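Pomport cell – maintenance meeting
Minutes, 29 Oct 2021

Present: Ifor Gough (chair), R. Ardeleanu, M. Sultov, T. Pistarness (minutes)
Apologies: none

1. Minutes of last meeting
Accepted with one correction. The spare gripper tips are kept in the cage, not in the tool crib.

2. Wrist play
Sultov has checked the wrist against the mark made in February. Play is within limits and no parts are needed. The elbow was greased at the same time. Ardeleanu asked if the shoulder should be done too. Left until the next full service at 200 hours. The counter stands at 39.

3. Gripper closing force
The arm has been squeezing the foam piece too hard at pickup and letting it spring out on the first stroke. Gough lowered the closing force in two steps and ran 12 wipes after each. At the first setting the piece slipped twice. At the second it held every time. The second setting stays. Sultov to write it on the cell card – the old value is still there in pencil and should be struck out.

4. Height over the cabinet top
The cabinet was pushed back after the floor was cleaned and the taught height no longer matches. Gough re-taught the approach point and the two end points of the stroke. Pistarness asked about the curved scuffs on the top. Agreed that they do not affect the work but that the height should be checked with a feeler gauge before each run until the cabinet feet are locked.
Sultov has the feet on order. Until they come, the cabinet position is to be marked on the floor with tape.

5. Cables
Loose cable on the floor by the cabinet to be clipped up. Ardeleanu will do this before the next run. The chair is to be moved farther out when the arm is powered.

6. Work log
27 entries since the last meeting, four of them without initials. Everyone is reminded to initial. Gough wants stops written down even when the arm is restarted right away.

7. Any other business
Sultov asked for a second emergency stop on the drawer side. Gough will get a price. No decision today.

Actions
Gough – price for second stop
Sultov – cell card, cabinet feet
Ardeleanu – cable clips, floor tape
Pistarness – feeler gauge check added to start sheet

Next meeting to be set once the feet are fitted.

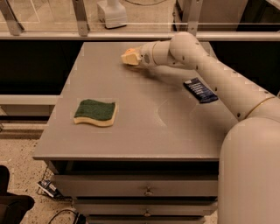
Item 3: gripper holding the foam piece at the cabinet top, green-topped sponge at left.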